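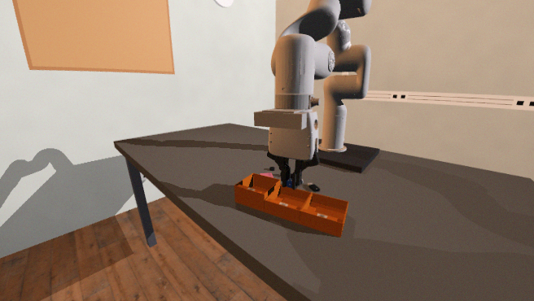 *Gray arm over the orange three-compartment tray, dark table.*

## Griketti night enduro: was Dai's last stint the best drive of the Gezer Cup so far?

**paddockmoth**

OK I've watched the replay twice and I still can't sit still. Zihan Dai gets in the Makon in fifth place with the track half dried out, on used Jotdens, and brings it home in second, 3 seconds off the win. In a kart that had been nowhere all evening! The move around the outside at the hairpin (the one on Hsiu-ying Lui, you know the one) I actually shouted at my laptop and woke the dog.

Best stint of the season for me, and I include Myrto Galanis in the opener. Who's with me?

---

**late_apex_lou**

With you on the move, it was gorgeous. Not with you on best of the season. Galanis in January had no working brake balance and a kid on slicks crawling all over her bumper for the whole last hour, and she never put a wheel wrong. I was standing at the chicane for that one and my feet were frozen solid and I didn't care one bit.

Dai had the better kart at the end. The Makon comes alive when it cools down, everybody on the grid knows it.

---

**paddockmoth**

> Dai had the better kart at the end.

Then why was his teammate a second a lap slower in the same kart twenty minutes before?

---

**late_apex_lou**

It was wetter twenty minutes before.

---

**kerbhopper12**

Can I put in a word for Mei-kuen Mak? Second stint, full wet, no visor tear-offs left, and she went from 18th to ninth. The stream barely showed it because they were following the leaders, but go look at the timing sheets, the middle sector is unreal. She was taking the inside line through the dip where everyone else was going wide to find grip. I tried that line at a rental day last fall and ended up facing the wrong way, so hats off.

---

**paddockmoth**

Oh that's a great shout. I had to go back and check and yes, wow. She passes two of them in the dip on the same lap!

---

**Tirewarmer**

Good race, but the story should be the pit stop rule. Lui's team lost the better part of a lap because the minimum stop time got restarted when their driver touched the line on the way in. She was leading by a mile. Take that away and nobody is talking about anyone's last stint, she wins easily.

---

**late_apex_lou**

Rule's in the supplementary regs and they read it out at the drivers' meeting. Same for every team.

---

**Tirewarmer**

Sure, and I'm not saying they broke it for her. I'm saying it's a bad rule. A tire on a painted line shouldn't cost you a race you've led since the second hour. Make it a ten second hold and get on with it.

---

**gridgirl_dad**

My daughter races cadets at Griketti and they have the same line. It's there so people don't come flying into the lane with mechanics standing around. I'm happy it has teeth, to be honest. But yeah, I felt terrible for Lui, she drove beautifully. She also came over to the fence afterward and signed my daughter's glove, which is now not allowed to be washed.

---

**kerbhopper12**

That's lovely. She's always been great with the juniors.

---

**sector2**

Does anyone know what happened to kart 917? They were running fourth when I went to get fries and gone when I got back. Shih-chieh Shek was in it and he looked really quick in the damp.

---

**gridgirl_dad**

Chain. He coasted it to the marshal post by the bridge and sat on the tire wall watching the rest of it with a blanket around him. Shame, I think he'd have been in the fight with Dai.

---

**sector2**

Ugh. Thanks. Shek and Dai going at it for the last ten minutes would have finished me off.

---

**late_apex_lou**

OK I went back and watched the onboard like moth told me to (by private message, in capital letters). I'll move a little. The way he saves the rear tires for those first few laps and then just goes, that's smart driving. He's hardly touching the kerbs at all until the dry line turns up.

Still Galanis for me. But it's closer than I said.

---

**paddockmoth**

I'LL TAKE IT.

Rankings so far then: me for Dai, lou for Galanis, kerbhopper for Mak, Tirewarmer for the rule book.

---

**Tirewarmer**

Lui. Put me down for Lui. Fastest lap of the night on tires that were about 12 laps past their best, and she did it right after the penalty when she could easily have been sulking.

---

**kerbhopper12**

See, that's a proper argument, you should have opened with that!

Anyone going to the next round? I've got space in the van for one more person and a folding chair. Leaving at 6 am, coffee provided, you pick the music as far as the state line and then I do.

---

**sector2**

Me please! I'll bring the fries.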